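Desks of the Third Floor: A Gallery

April
By Heriberto Ticona

9 comments | 30 shares

Every spring I go around our building and look at what people keep on their desks. It started as an inventory for the insurance people, who wanted to know what we owned, and became a hobby after I noticed that the things we owned were far less interesting than the things we had dragged in from home. The insurance people got a spreadsheet. You get this.

The rules are the same as last year. No tidying in advance, no hiding the mug. I turn up after lunch, when everybody is slow and the crumbs are fresh. If you want your desk left out, tell me before I get there, and please don't throw a coat over it, as one colleague in accounts did, because then the coat goes in.

A word about the furniture. Most of the desks on our floor were bought secondhand when the Lukard office closed down, and they came up in the freight elevator one at a time over a very long afternoon. They are pale wood-grain things that go with everything and flatter nothing. The tops are heavier than they look. The front edges have been losing little chips for as long as I've worked here, and I have come to think of the chips as a kind of tree ring. You can tell who leans, who kicks, and who once tried to open a bottle on the corner.

They also refuse to line up. Whoever arranged the room believed in angles, so where two desks meet there is usually a seam running off on a diagonal, and a pen placed near it will find its way in. I have lost 3 good ones. Segundo Echeverri claims there's a whole stationery store down there, and he has offered to go in with a coat hanger if somebody else will move the desks.

Which brings me to cables. A charging cable has never once lain straight on any desk in this building. You can coil it, clip it, tie it with the little wire the bread came with, and by the time you've sat down it has made a loop and is heading for the next desk over. I used to fight this. Last year I bought a set of Vomik cable clips, stuck them along the back of my own desk in a neat row, and watched them drop off during a phone call. The adhesive is still there. It holds dust beautifully.
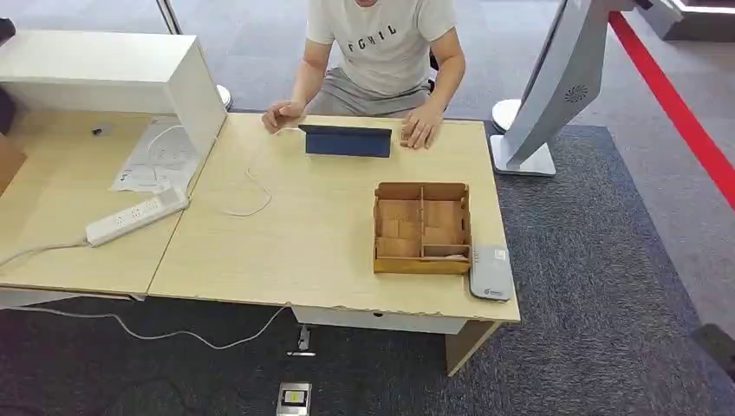
My other weakness is the cardboard organizer, and I'll defend it against anybody. Facilities would like us all to have the Gukico desk tidy, a molded plastic object with a slot for business cards and a round hole for nothing I have ever owned. A plain brown box with cardboard dividers does the same job and doesn't scold you. You can put anything in the compartments. You can put nothing in the compartments and feel organized all the same. When a divider gives out you cut another from whatever the printer paper came in, and it fits badly, and you carry on for years.

Tablet folios deserve a mention too, having spread across the floor since last April. Propped up, they're a small wall. Sit behind one with your arms on the desk and you look like you're about to read someone a verdict. Jhun Catacutan says his has cut the number of people who stop to chat by half, and he seems to think of this as a feature.

The carpet I will pass over. It was here before the desks and it will be here after us.

On drawers, opinion is divided. The shallow ones under the desktop were designed for pencils and are used for soup packets. I asked several people if I could look inside theirs and was told no by all of them, some more quickly than others. Stanisława Zalewska finally let me open hers, and it contained one ruler, one stapler and a sheet of stamps, laid out like silverware. I closed it again and apologized. I had to go and sit down next to Segundo's for a while to recover.

Then there are the brackets. Under a good many of our desks there's a bit of metal reaching down that has introduced itself to every shin on the floor. I asked Valderrama, the firm that came to look at the furniture last fall, whether they could come off. They quoted 800 dollars for the whole floor and said it would take a weekend. I thought about my shins, thought about the coffee fund, and bought a roll of foam tape. So far I have taped my own. Other people's shins are their own affair, though I'll lend out the tape if you bring it back.

I'm sometimes asked what I've learned from all this looking, mostly by my manager. Clean desks belong to people who are either very calm or leaving. Anything placed at the right front corner will be knocked off by a sleeve sooner or later. And a desk set up for someone else is never comfortable — the chair is wrong, the reach is wrong, and you spend ten minutes wondering where they put their elbows.

The fourth floor has asked to be done next. I've said yes, with conditions, the main one being that they stop calling our desks "the beige ones." Theirs are beige as well. They just have better lamps.

If you'd like to be in the next round, leave a note in my tray, which is the top one. The lower one is Orlando's and he doesn't check it.

9 comments

Orlando Agudelo
I do check it. I check it and then I leave things in it, on purpose, so they can mature.

Stanisława Zalewska
For the record, the stamps are for mailing letters. I don't know why this had to be reported as if you'd found a sword.

Segundo Echeverri
The coat hanger offer stands. I can feel something in there with a ruler and I'm fairly sure it's my good scissors.

Jhun Catacutan
Not half. More than half. Please stop coming over to ask me about it.

deskbythewindow
Cardboard organizer people, where do you get the ones with a narrow section along the front? Mine has only big squares and everything falls over sideways.

Heriberto Ticona
Cut one of the big squares down with a strip off a cereal box. It will lean a bit. Mine leans.

Orlando Agudelo
Is the foam tape in your tray or mine?

Show 2 more comments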